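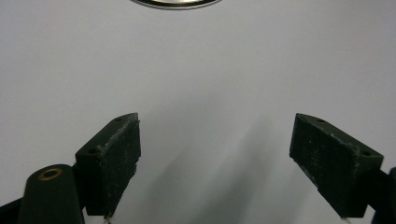 Okay friends, I promised a thread on how I finally got my white worktable back, so settle in, because you know I can't tell a story in one post. It took most of a Tuesday and more coffee than I'd like to admit. What I love most is all that plain pale surface, with soft gray shadows stretching across it and so much room to spread out a project! I had honestly forgotten what color it was under the mail.

First thing I did was take everything off. Everything! I had 532 buttons in one jar (yes, I counted, I was putting off the rest) and a pile of Weklow catalogs going back to when Yolanda Baptiste and I still shared the studio. She told me on the phone to keep two and recycle the others, and I kept two.

Then came the wiping down. Warm water, one drop of dish soap, a soft cloth, and a second cloth to dry it. I went slowly and it took about 50 minutes - I had the radio on and wasn't in any hurry.
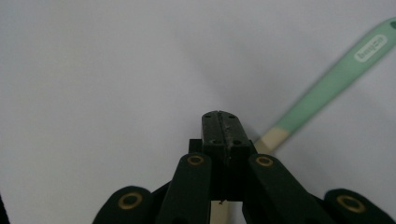
Do you need a special cleaner for a white tabletop? Plain dish soap is plenty for everyday grime, and a little baking soda paste will usually lift a coffee ring if you rub gently and rinse it well.

My new rule is that the table gets cleared before supper, even if that only means moving the mess to a basket. Yatziri Nava has already asked if she can come cut out her quilt pieces on it this September, and I said yes before she finished asking. Bring your own scissors, Yatziri - mine are still in a box somewhere!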